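Skitau Storage Tin, Large: Seven Months In

26 May 2018

I bought two of these in October to replace a stack of cardboard boxes on the top shelf of the hall closet. The boxes had been up there through one leak and one mouse, and I was tired of both. The tins are sold by Skitau through the Bustos housewares catalog, and they come in small, medium and large. I have the large. I paid full price for both.

What I wanted was simple: something a mouse could not chew, that I could stack, and that my kids could open without calling me. The tins do most of that.

The body

The tin is a plain rectangle with straight sides and a rolled rim. It feels stiff when empty and does not bow when you pick it up full, as long as you lift from the bottom. There are no side handles on the large, and I miss them. The medium has them, according to the catalog, so I don't know why the bigger and heavier one goes without.

One of mine came with a small dent in a corner. I wrote to Bustos and got a reply the next day from a man named Fidel Zúñiga, who offered a replacement or a partial refund. I took the refund. The dent is on the side that faces the wall and does not affect the lid.

After a damp winter there is no rust on the outside. There are two small spots inside the older tin, along the bottom seam, where I put away a pair of rubber boots that were not dry. That was my fault, but a better coating would have held up.

Stacking

Empty, they sit on each other well. Loaded, the top one will slide if you bump it. The bottom of the tin is flat and has nothing to catch on the lid below. I cut a piece of rubber shelf liner and put it between them, and they have stayed put. For comparison, the Wurnovow bins I used in my last apartment had feet that locked into the lid, and you could carry two at a time. Those were plastic, though, and a mouse got through one of them.

What fits

In one tin I keep winter hats, gloves and scarves for four people. In the other I keep the stuffed animals that are not in use but may not be given away. Soft things pack well in it and so do books, if you keep the load low. A framed picture will not go in flat, and neither will a full-size board game box. Measure first if that is what you have in mind.

It's a poor choice for tools. Everything slides, and the noise is awful.
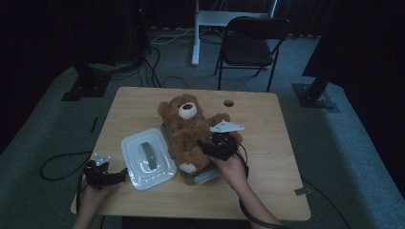

The lid

The lid is plastic and presses on. It was tight for the first month, and my younger one could not get it off. It has loosened since then and now comes up with one pull. It still sits flush and I haven't had dust get in. It is not airtight and is not sold as airtight, so I would not keep flour or pet food in it.

If you press down only one end, the other end stays up a little, and the next tin will rock on it. Go around all four sides — it takes a few seconds.

I washed both lids by hand with dish soap. I haven't tried the dishwasher and would not.

Compared with the Drotby box

My sister has the Drotby box, which costs less. It is thinner, and the lid is metal and hinged. She likes the hinge because the lid can't get lost. I don't, because you need clear space above the box to open it, and on a closet shelf there isn't any. If yours will sit on the floor or at the end of a bed, the Drotby is worth a look.

Would I buy it again

Yes, for a closet or a bedroom. I would get the medium for anything heavy, just for the handles. I would not leave either size in a garage or a basement that gets wet. Replacement lids are sold separately, and shipping on a single lid is more than I would like to pay, so add a spare to the first order if your kids are hard on things.

Four stars out of five. I took one off for the missing handles and the seam.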